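Risero Desktop Sorting Project
Interim report to the Charvát Fund
Prepared by Aurelia Munteanu, project lead, Durnham site
July 21, 2018

1. Status

Work on the sorting task was stopped for part of this reporting period after a fault in the gripper on the Barura arm. We are running again at reduced speed. The grant milestone for mixed containers will be late, and a revised plan is in section 5.

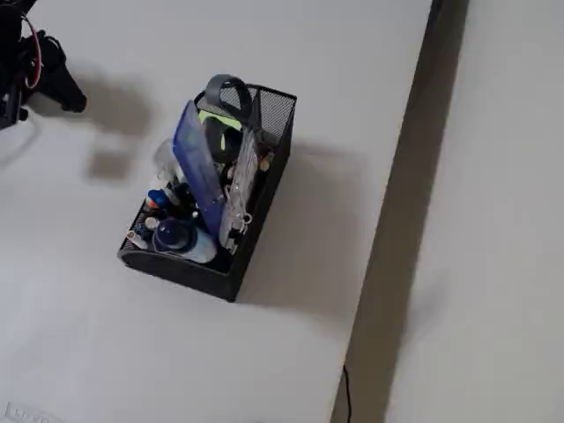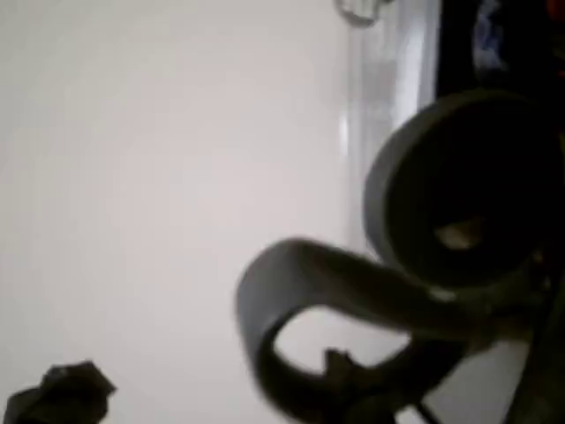

Work at the bench, Durnham. First picture: the mesh organizer used for the mixed container task. Second picture: close view of the gripper, with a clear cylinder behind it.

2. What happened

On run 303 the gripper was commanded to open and move away from the organizer. The controller reported it open. One finger had stayed partly closed on a small bottle, and the arm lifted with the basket still attached to it. The basket came up a short distance, tipped, and fell back on the table. The operator pressed the stop button and the arm held its position as designed.

No one was hurt. The operator was standing outside the marked area. One item cracked and was thrown away. The arm and table were checked the same afternoon and no damage was found.

We treated this as a safety matter even though the load was light. The software believed the hand was empty when it was holding something, and the same error with a heavier object could have sent it off the table.

3. Cause

The position sensor is mounted on the motor side of the finger linkage. A set screw between the motor shaft and the linkage had backed out, so the motor turned and the finger did not follow all the way. The sensor read the motor correctly. It had no way to read the finger.

We went back through the logs and found 14 earlier runs with a slightly high motor current on opening. These were marked as normal at the time. We now think the screw had been working loose since June.

Transparent items made the problem harder to catch. The check that looks for a held object after release uses the overhead camera, and it does poorly with clear plastic. Operators had become used to false alarms from it and the alarm threshold had been raised. That was my decision and it should have been written up when it was made.

4. What we have done

The set screw was replaced and fixed with thread locker. Both fingers were inspected, and the other screw was found tight.

The alarm threshold is back at its original value. False alarms are up as a result, and each one costs the operator a reset.

The arm now pauses after every release and compares motor current with a stored reference before it lifts. If the reading is outside the limit, it stays where it is and calls the operator.

Arm speed is limited to 55 percent until the new check has completed 100 runs without a missed grip. The screws are inspected at the start of each shift and the sheet is signed.

5. Schedule and budget

The mixed container milestone moves back by up to 14 days. The single item tests are not affected.

Parts for the repair came out of the maintenance line. We would like to add a second sensor on the finger side of each linkage. A quote has been requested and we will send it with a short change request. No additional money is asked for in this report.

6. Open items

Finger side sensor: waiting for quote.
Release check for clear plastic: still weak, no fix chosen.
Review of other thresholds changed since the start of the project: started, not finished.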